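Greco Scholars Program: Progress Report to the Ermont Fund
Monday, January 1, 2024

The fall term closed in December with 169 students enrolled, all of them in their first or second year at Irnidwood College. Of these, 14 changed majors and stayed in the program.

Tutors logged 714 sessions. Math and accounting took most of the hours — writing help was used less than we planned for, and we have moved two evening shifts to the math room.

Jitendra Chaturvedi took over as program coordinator in October. The Utow Hall study room is open, but the second set of desks is on back order.

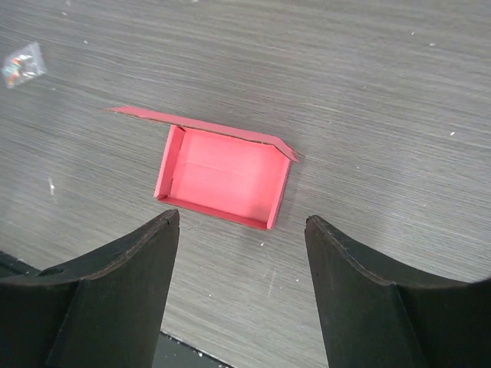
Spending is within budget except for textbook loans, which ran $866 over. We ask to cover this from the unused travel line. Spring advising starts the second week of term.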